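Punden to close Valteck Street library branch for roof repairs

10 Aug 2019

The Valteck Street library in Punden will close at the end of the month so that its roof can be replaced, the town said. The branch is due to reopen in December.

Staff found water coming through the ceiling of the children's section in the spring. An inspection in June showed that the decking under the north side had rotted and that patching it again would not be enough. The roof was last replaced 31 years ago.

Books on loan from the branch will not be due until it reopens. Anyone who wants to return them sooner can use the drop box at the Main Street library, which will also take over the Valteck Street hold shelf.
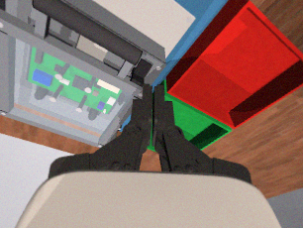

The town council voted 6 to 3 to pay for the work out of its building reserve. The three members who voted no wanted the job split over two summers to keep the branch open during the school year. Contractor Śliwiński will put up scaffolding in the first week of the closure.

Library director Llinos Rowlands said 900 boxes of books will go into storage at the old post office. The local history files will move to Main Street, where they can be read by appointment.

"We looked at keeping the front room open, but the noise and the dust ruled it out," she said. "It's a long time for people to go without their branch."

The Tuesday story hour will move to the Methodist church hall. The tax help desk and the evening English class have not found a place yet - the town said it hopes to have rooms for both before classes start.

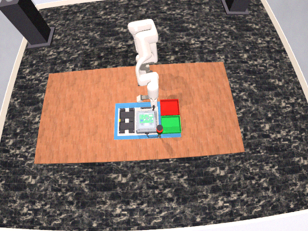 Silvana Magalhães told the council that Main Street is too far for people on the east side who don't drive, and that the 113 bus stops running before the evening class ends. She asked for a weekly book van while the branch is shut.

Rowlands said a van is being priced. The council will take up the request at its next meeting.

Valteck Street will keep its normal hours until the closure. The parking lot behind the building will be fenced off while work is going on, and the sidewalk on the north side will be closed on weekdays.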